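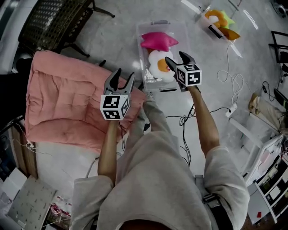 The Long Way Around Drivirside

Hayley Ackroyd wrote the first Drivirside story on the back of a bus schedule. It was two paragraphs long and had a ferry in it, and the ferry was late. She posted it to a message board for people who liked writing about made-up transit systems, and the next morning there were four replies asking when the ferry would show up.

That was eleven years ago. The ferry did show up, in the third story. Since then Drivirside has grown into one of the longer-running shared fiction projects on the web, with 1671 stories on its main archive and a set of rules that new writers are asked to read before they post anything. It has a map, a timeline, and a list of characters who have died and need to stay dead.

Ackroyd still runs it, mostly from her kitchen table in the evenings. She works days in the billing office of a dental practice and says the two jobs are more alike than people think. Both involve a lot of checking what somebody wrote down against what somebody else wrote down.

How It Works

Drivirside is a port town on an island. Trains run on the north side, boats on the south, and a single tram line joins the two. Any member can write a story set there. The story goes into a holding area, where two readers check it for conflicts with what has already been published. If the mayor lost her license in one story, she can't drive to the lighthouse in a story set a week later.

When a conflict turns up, the writer gets a note. Most of the time the fix is small. Someone changes a date or sends a different character on the errand. Sometimes it isn't small at all. One writer had finished a six-part series about the building of the tram bridge before a reader pointed out that the bridge had already burned down in an earlier story. The writer moved the whole thing back forty years and gave everyone new names. It is now one of the most-read series on the site.

Stories can't run longer than 3000 words. Ackroyd set the limit in the second year, when a member turned in a chapter that took her an entire weekend to read. People complained, and a few left. She has never raised it.

"You can write as many parts as you want," she says. "You just have to stop once in a while so the rest of us can catch up."

The Kurkard Years

For a long time the archive lived on Kurkard, a free hosting service that was popular with small fan groups. It was slow and the search box hardly worked, but it cost nothing and the members knew their way around it. In July three years ago, Kurkard sent its users an email saying it would be shutting down in 50 days.

Ackroyd read the email on her lunch break. There was no export button. Each story had to be opened, copied and saved by hand, along with the comments, which in many cases were longer than the stories.

She made a spreadsheet and asked people to put their initials next to the pages they could take. The older members took the early years. A high school student in Ohio took all the stories about the fish market - he had written most of them. A retired proofreader who went by Ovach saved more pages than anyone else, and corrected the spelling as she went, which led to the only real fight of the whole move. Some writers wanted their typos back. In the end the archive kept both versions, and readers can still switch between them.

They finished with four days to spare. Thirty-one stories couldn't be found, most of them posted before Kurkard changed its page layout. Their titles are listed on a page of their own, and every so often somebody finds one on an old hard drive and sends it in. "The Signalman's Other Coat" came back that way last winter.

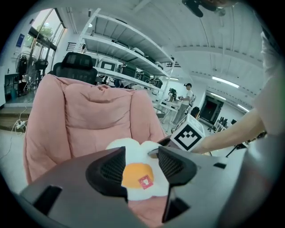 A plush fried egg, with a pink padded chair cover behind it.

Who Gets to Decide

The question that comes up most often on the Drivirside boards is what counts. A story that passes the readers is part of the official record, but there are plenty of stories that were never meant to. Members write joke versions, crossovers, and endings for series that were abandoned by their authors. These go in a section called the Siding.

Some of the best-loved characters started there. Inspector Bhattacharjee, who looks into lost luggage and nothing else, first appeared in a Siding story that was written as a birthday present. He was supposed to be a one-time joke. Readers kept putting him in the background of their own pieces, standing on a platform with a notebook, and after a year or so it was hard to say he wasn't part of the town. His creator agreed to let him into the main record on the condition that he never find the missing suitcase from his first case. So far he hasn't.

Ackroyd has the final say on disputes, and she uses it less than she used to. In the early days she would rewrite a paragraph herself if it bothered her. A writer quit over it, and she now thinks the writer was right to. These days she sends questions back and waits.

She also doesn't write nearly as much. Her last full story went up two winters ago. It was about a woman who runs the ticket window at the ferry dock and closes ten minutes early one night. Several readers took it as a sign that Ackroyd was planning to leave. She says it was a story about a ticket window.

New Writers

Drivirside gets a handful of new members every month. Many of them are teenagers, and many have never shown their writing to anyone. The welcome page suggests starting with a story that takes place in one spot and has no more than three people in it. It also suggests not killing the mayor, who has been the target of a first story more often than any other character.

Feedback is public, but there are rules for it. A comment has to mention something specific from the story, and the first comment on a new writer's first piece has to come from a member who has been there at least a year. Ackroyd borrowed the second rule from a community choir she used to sing in, where newcomers were always seated next to someone who knew the part.

Not everyone stays. Some post once and are never heard from again, and some drift off to write books of their own. Two former members have published novels with small presses. Neither one is set on an island, though regular readers say they can spot the tram.

The next big project is a group story that follows one night in the town, hour by hour, with a different writer for each hour. Sign-ups close on 15th September. The hours around midnight went fast. At last check, the slot from four to five in the morning was still open, and Ackroyd said that if it stayed that way she would probably have to write it herself.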